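Neteo 508 Short-Run Book Binder

Home > Binding > Desktop perfect binders > Neteo 508

The Neteo 508 is a single-clamp perfect binder for short runs of paperback books. It is used mainly for memoirs, family histories, parish histories and advance copies for launch events, where the number of books is too small for a trade bindery. It is supplied by Hekbridge with a starter pack of Moulin adhesive and one spare milling blade.

The machine takes a loose text block, mills the spine, applies hot-melt adhesive and nips the cover into place. Blocks are loaded by hand and the rest of the cycle is automatic. Covers must be creased beforehand. The 508 has no creasing station, and uncreased covers will crack along the hinge.

Siting and workflow

The binder should stand on a level bench that does not flex when the clamp closes. Allow free space at the rear for the extraction hose and at the right for the delivery tray. Printed sheets should be brought into the room the day before binding so that they settle to the room's humidity.
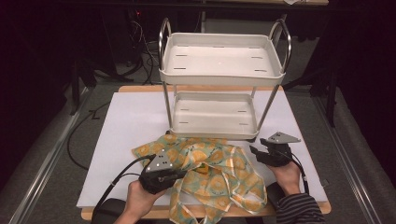

Text blocks should be jogged square before they reach the clamp, and they should be kept flat between jogging and loading. A block that has been carried on its edge tends to fan, and the milling blade will then cut the spine unevenly. For moving blocks across a room, a plain two-tier trolley is sufficient. The white type with shallow trays and a curved metal handle at each end is suitable, as the raised rims stop a stack from sliding off. Where the tray floor is slotted, lay a sheet of greyboard over the slots first, or the bottom block will take a mark. Finished books may travel the same way once the adhesive has set, spine to spine, with no weight on top.

Paper and covers

Text stock of 80 gsm is the standard setting and the one used for the factory test. Uncoated papers bind well. Coated papers can be bound with the deep-notch blade (ordered separately), but a pull test should be made on the first copy of every job. Grain must run parallel to the spine in both text and cover. Cross-grain blocks will open badly and the pages will cockle near the glue line.

Photograph sections, common in autobiographies, should be printed on a stock close in weight to the text. A heavy plate section in the middle of a light block causes a step at the spine and the adhesive film will be thin on either side of it.

Fabric-covered cases are outside the scope of this machine. The 508 can produce the glued block for a case-bound book if the cover station is switched off and a lining strip is fed in place of the cover. Casing-in is then done by hand or on the Umard press. Printed dress fabrics need a paper backing before they are glued to board, as adhesive will strike through an open weave and stain the pattern.

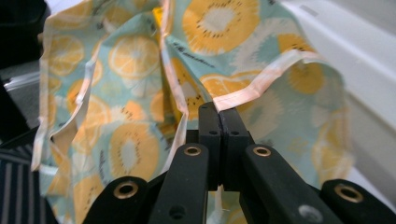
Specification

Model: Neteo 508
Clamps: 1
Spine preparation: milling and notching, switchable
Adhesive: Moulin hot-melt granules, EVA type
Warm-up time: 5 minutes
Cover feed: manual, with side lay and stop
Controls: panel keys, resettable copy counter
Noise at operator position: 83 dB(A) while milling
Extraction: external unit required, not supplied

Hearing protection should be available to the operator at the stated noise level. The milling station will not start unless the hood is closed.

Daily care

Empty the paper dust drawer at the end of each session. Do not top up the glue tank above the line - surplus adhesive is carried on to the clamp jaws and will mark the next cover. Wipe the jaws with a dry, lint-free cloth while the machine is warm but isolated. Solvents must not be used on the applicator roller. Granules of different types must not be mixed in the tank, even when both are EVA.

Cloths with loose threads or trailing edges should be kept well away from the roller.
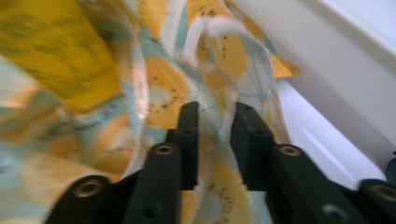 Fruit-print fabric, soft and loosely bunched.

Supplied with the machine

Neteo 508 binder with delivery tray
Moulin adhesive starter pack
Spare milling blade, standard
Jaw gauge and hex keys
Printed operator manual

Optional items

Deep-notch blade
Umard hand casing press
Lining strip, white, by the roll
Dust cover

Delivery and installation

Delivery is to a ground-floor room. Stairs must be declared when ordering. Installation includes levelling, a test bind and operator instruction, for which the customer should have printed blocks and creased covers ready. Orders placed in July are delivered after the Hekbridge summer closure.

Price on application. Blades and adhesive are held in stock.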